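Korkthorpe grasp planning study: progress report, November

Work this period stayed in simulation. We set out to find out whether scoring grasps from several views at once gives steadier choices than scoring them from one fixed camera. The test object for the first round is the power drill, which the old Pietrzak planner handled badly.

Czesław Czerwiński rebuilt the scene files and removed the table and walls, so that only the objects and the arm are rendered. We ran 1,000 trials with the fixed camera and 1,000 with the combined views, using the same start positions for both.

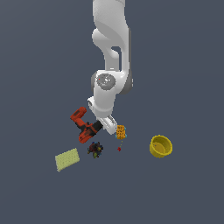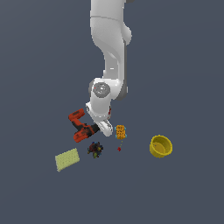
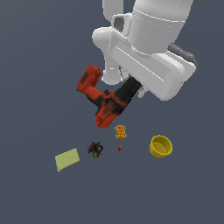
Simulated views with the drill, the sponge and the yellow container.

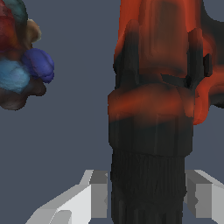
The combined method picked the same grasp on repeat runs far more often. It is slower, and most of the extra time goes on rendering. We tried cutting the image size, but the scores became unreliable and we have gone back to the original setting.

Of the failed trials, 200 have been checked by hand. Most were poor choices of approach angle. In 14 the physics engine let the object slip through a finger, and these will be left out of the final figures.

Next period we will repeat the comparison with the smaller objects and pass the code to Kirska for an independent run. The Flemitetti licence needs renewing before then. Spending is in line with the agreed budget.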